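New house rules for robots that take computers apart

Posted 2023-10-14, in Workshop News

I spent most of yesterday reading a rulebook, which isn't how I usually end a week, but this one is worth a few minutes of your time. Drusis, the network of repair and reuse workshops I've been writing about for a while now, has put out its first code of practice for robot arms working on old desktop computers. It's 7 pages long, it's written in plain words, and workshops in the network have 150 days to bring their benches into line with it.

If you've followed the story so far you'll know the Tiltirberg workshop has been pushing for this. They've had an arm working on open PCs for a good while, and so has the Givau site, and the two had ended up with quite different habits. One lot wrote everything down and the other lot just knew how things were done. That's fine until somebody moves from one to the other and finds the stop button on the opposite side of the table!
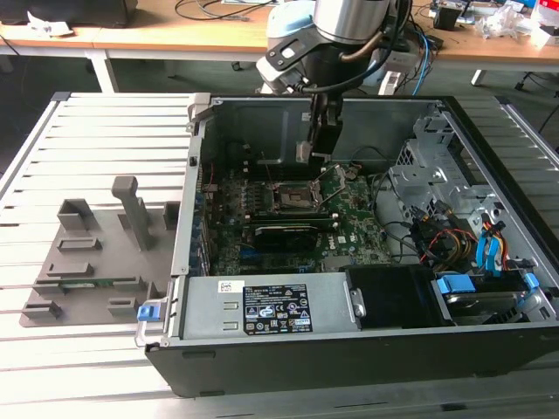
So, what's in it? The first section is all about the machine being taken apart, and I was pleased to see that come before anything about the arm. Every computer has to be unplugged from the mains and left alone for a set time before the side panel comes off. The power supply stays shut, full stop. No person opens it at the bench and no robot is to be given a job that involves opening it. I've heard people argue for an exception for dead units and I'm glad they lost that one, to be frank.

Then there's the bit about the processor socket, which takes up more than a page by itself. You can see why. The pins in a modern socket bend if you so much as look at them wrongly, and a board with bent pins goes from "sell it" to "scrap it" in a second. The code says that any arm working over an open socket has to come in slowly and from straight above, with a limit on how hard it can press, and that it must stop and hold still if that limit is reached. It mustn't try again by itself. A person has to come and have a look first.

Loose cables get a mention too, and this was the part I found myself nodding along to. Drive and power leads should be tucked away or held back wherever they could catch on the gripper. If they can't be, the arm's path has to be planned to go round them and then run once at low speed with someone watching. Anyone who has ever snagged a sleeve on a data cable will know how quickly it all goes wrong – and a robot won't say sorry.

The section on the table itself is shorter. The computer mustn't be able to slide, and any fixture that holds parts has to be fixed in a known spot, with its position checked at the start of each shift. Parts that come out go into a holder straight away and don't get left lying in the case. I asked whether homemade fixtures are still all right (half the workshops in the network print their own) and they are, as long as the drawing is kept on file so that another site can make the same one.
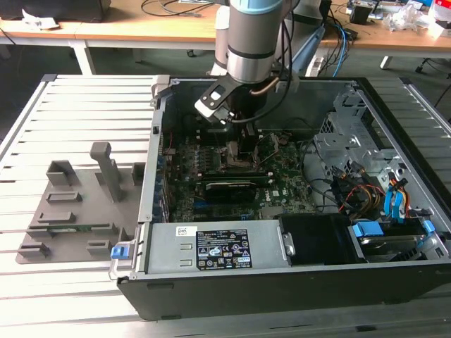
Now for the grumbles, because there are some. The code wants a written log for every session, and each log has to be kept for 72 weeks. That sounds like a lot for a small place. The people I spoke to at Givau weren't thrilled, and they've asked for a one-page form in place of the long one at the back of the document. Drusis told me a shorter version is being worked on and should be out before the end of October, so if you're about to print a great stack of the long ones, I'd hold off a bit.

The other sticking point is who counts as a trained operator. As it stands you need 3 supervised sessions before you can run the arm by yourself, and those have to be on real machines, with no credit for time spent on the simulator. I think that's fair enough. Some of the newer members don't, as bench time is hard to get in the evenings, and I do have some sympathy. There's a comment form on the network's site if you want to make the case, and they do read them.

There's also a nice little part on recordings. If a workshop films its benches, everyone who works there must be told, and the footage is only to be used for checking the work and for training. It's short and clear, and I wish my old job had had something like it.

One correction to what I wrote last time: I said the rules would cover laptops as well. They won't, at least for now. Laptops are glued and screwed together in so many different ways that the authors have put them off to a second document, and there's no date for that yet.
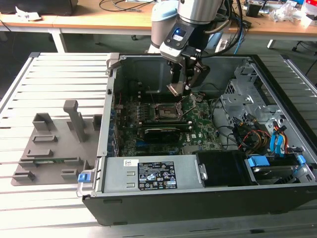

Where to get it and what's next

The full text is free to download from the Drusis members' page, and you don't need a login. Paper copies are on the front desk at Tiltirberg. The Furtună workshop is the first to book its bench check under the new code, and I'm hoping to go along and watch, so expect a longer piece from me after that. If your own site has a date in the diary, drop me a line and I'll add it to the list.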